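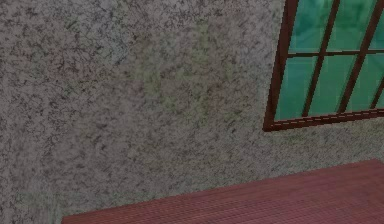

Call for Participants: Household Chores Study

Dalliment is looking for 20 adults to help us find out which household jobs a machine can be trusted with today, and which ones still need a person. The study is led by Amparo Huanca at our Gruneck test site and runs through July.

Background

Our group builds and tests control software for home robots. Most of the early work is done in simulated rooms, where a task can be repeated 3,000 times without breaking a plate. The software does well there at wiping a flat surface or moving a cup from one spot to another. Folding a fitted sheet, sorting mixed laundry and clearing a table after a meal are still hard. We want people who do these jobs every week to tell us what counts as done properly.

What you will do

You will come in for two sessions on separate days. In the first session you will do a set of 16 ordinary chores at your own pace while we record your hand movements. The chores include wiping down a table, stacking dishes, folding towels, putting groceries on a shelf and sweeping up dry rice.

In the second session you will watch simulated and real attempts at the same chores and rate each one. You will be asked whether you would accept the result at home, whether you would redo it, and how long you would be willing to wait for it. Some attempts fail. Please rate them the same way you would rate any other.

There is also a short interview about your own routine and any machines you already use, such as a dishwasher or a robot vacuum.

Who can take part

You must be 19 or older and able to stand for short periods and lift a full laundry basket. You do not need any technical background. We would especially like to hear from people who clean, stock shelves or do laundry for a living. People who have worked for Dalliment or for our software partner, Karabulut, are not eligible.

Payment

Participants receive a gift card at the end of each session. Parking is free. If you come by bus, keep your ticket and we will pay you back for the fare.

Your information

Recordings show hands and forearms only and are stored under a number. You may stop at any time and keep the payment for any session you have started.

How to apply

Fill out the form at the front desk of the Jilton building or ask for a copy by mail. Include the days you are free and a phone number. Applications must reach us by 05/09/2020. We will call everyone who applies, including those we can't place.

Questions about the study should go to Amparo Huanca, Household Tasks Group, Dalliment, Gruneck.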